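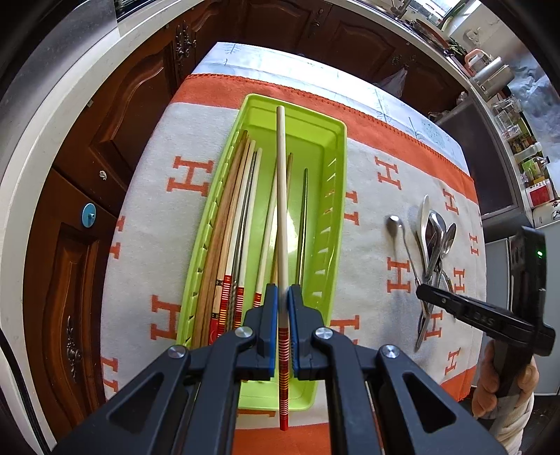 The Odd Chopstick

By Libor Murín

Every household has a drawer it would rather not discuss. Ours holds chopsticks, and for most of a decade I believed they came in pairs.

They arrive that way, certainly. They come in paper sleeves and wedding boxes, and then they go through the wash together and something happens to the relationship. By the time I took an interest in ours, I could lay the table for three people and give each of them two sticks of different lengths, one of which rolled.

Kristýna Jurčo has been cataloging other people's kitchens in Fuvdale for long enough to have lost all pity. She sorts drawers for a living, and she charges extra for "anything that has been called a system." Her first rule is that the tray comes out and everything in it goes on the table. Her second is that you may not put anything back until you've found its partner. She has no third rule. By then, she says, most clients are in the other room making coffee.

I tried it at home one evening in July. I had 69 chopsticks, an odd number in both senses. Some were lacquered, some were bare wood, and a few were metal and had come from a restaurant supply shop called Arkgate, which closed before I could go back for more. The metal ones were the easiest to match and the worst to eat with. Anyone who has chased a peanut across a plate with a smooth steel chopstick knows how long a dinner can get.

Wood is harder. Red bands and gold stripes look much alike until two sticks are lying next to each other, when it becomes obvious that one set has fatter stripes and a paler shaft. Jurčo sorts by the decorated end first, then by the color of the wood, then by length, tapping both tips on the table like a drummer waiting for the band. Plain wooden ones she does last. They look interchangeable, and she regards this as a trap.
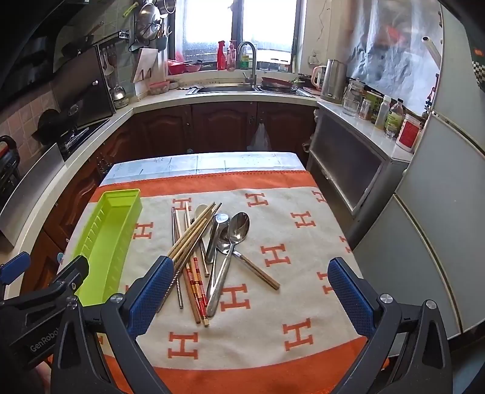
Everything out: chopsticks and spoons wait on the blanket beside the empty green tray.

Spoons complicate matters. They have no partners to look for, so they lie across the top of the pile and get in the way of things that do. Santosh Uniyal, who cooks for a family of six and owns a single cutlery tray, keeps his spoons and chopsticks together on principle. "They're all going to the same table," he told me. He stands by this even when he's digging for a teaspoon.

The tray itself causes more argument than you'd expect from a piece of plastic. The long kind with slotted sides lets air through and is easy to rinse, but thin chopsticks like to poke their tips out through the slots, and then the whole thing won't slide back into the drawer. Radoslava Dvořáček, my neighbor, gave up on trays and stands hers in a jam jar, where they lean outward like guests trying to leave. I have also been shown a divided box by Flika, with a lid. I admired the lid.

My own evening ended with 2 sticks I couldn't place: a brown one with a chewed tip, and a red one I'd swear I had never seen before. Jurčo's advice was to throw them out. I've put them at the back, under the whisk. The brown one is very good for getting toast out of the toaster, once it's unplugged, and I don't like to separate them.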